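3.2 How people talk about "plain" surfaces

I should say up front that I came to this part of the study sideways. My plan was to ask households in Pollville how they pick colors for work surfaces, and I figured I'd get neat answers about taste. What I got was a lot of talk about glare, crumbs and in-laws. Of the 61 people I interviewed, very few brought up a favorite color without being pushed (I did push, and it's in the transcripts).

The word that kept coming up was "plain." I coded it 1012 times across the interviews, which made for a long August. Plain could mean white, or pale, or one color all over, or just "doesn't fight with my stuff." Lizeth Arboleda, my second coder, wanted to split it into two codes, one for color and one for pattern. We tried that for a while and our agreement dropped like a rock, so we went back to one.

Pale green was the odd case. People called it plain and then, a few sentences later, called it cheerful – sometimes about the very same tray or tabletop. I had green down as a "statement" color in my pilot notes, and I was wrong. Figure 2 has pale green as a surface and as a tray set on white.
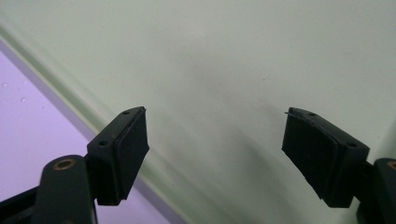
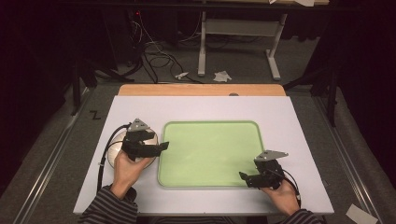 Figure 2. Light green in two views, the second with a darker green rim.

Rhun Lewis, reading an early draft, objected that I was making too much of the green. In his view people say "cheerful" about any light color once they've been asked about it for half an hour, and he'd want to see the same question put to them about beige. He also thought the interviews ran too long for anyone to stay choosy about words.

He has a point about the length. I went back and checked where in each interview "cheerful" first turned up, and it was mostly early, before people got tired. Beige I can't speak to, as I never asked. The Jara interviews, which use the same questions with a shorter opening, do include it, and I'll get to those in Section 4.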